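Kendo bench, notebook
Tuesday, started after lunch

Task for today: reach into the mesh tray by remote control, operator with the glove, head view only. Ilgın Işık drives, I write and handle the recording. The old plan in the December pages was to guide the arm by hand, but my own hands were always in the view, so we stopped that way of teaching for this task.

Calibration first. Open hand, fist, then each finger alone. The thumb of the glove drifts after some minutes, same as last week. I repeated the zero pose and it became better. Ilgın wants the zero pose before every recording, also when it looks fine. I agree, it costs very little time compared to cleaning bad episodes later.

Setup notes, so that I don't search for them again:
- Tray on the white table, open front toward the robot.
- Scaling of wrist motion reduced. With the old value the hand arrived too fast at the front rail.
- Pedal pressed = hand follows. Pedal released = hand keeps its last pose. Please do not release it in the middle of a reach, the jump at the next press is not nice.
- Episode names start with Billey, as in the older folder. Trustidcombe is only for the hand guided data, do not mix.

First run 14:20. We recorded 8 episodes and I keep 2 of them for now. The approach is good in most of them. The trouble begins at the rail. The operator sees the rail and the mesh bottom nearly in one plane, and the shadows on the table do not help so much as I hoped. Ilgın says she is guessing the height from the fingertip and the rail, and when one covers the other she slows down. This slow part will also be learned by the policy, so I would like to have it shorter.

We then tried the pose with two fingers extended and the others curled. The idea is from the Idahosa notes: one finger stays as a reference against the rail, the other goes over it and looks for the mesh. For the operator it is easier to judge with a V than with a flat hand.
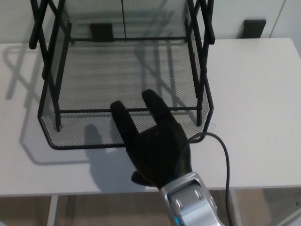 Observations on the two-finger pose

The curled fingers are no problem for the mapping, they stay down when the operator holds them down. The difficult thing is the operator's own hand. After a few minutes the ring finger wants to open, and the robot copies it. I can filter small motions there, but then the fist in calibration becomes lazy. Left it unfiltered today.

Cable: it goes up from the wrist, to the right and over the table edge. I want more slack before we try reaches to the far left. Not changed yet.

To do
- Fix the thumb drift, or at least log the raw value.
- Ask Ilgın for 2 more episodes with a slower start and a faster part over the rail.
- Mark the tray position with tape. I moved it when I was cleaning and had to guess the place.
- Check if the pedal state is written in the file. In the first episode I could not find it.

Stopped 16:45, glove on the charger.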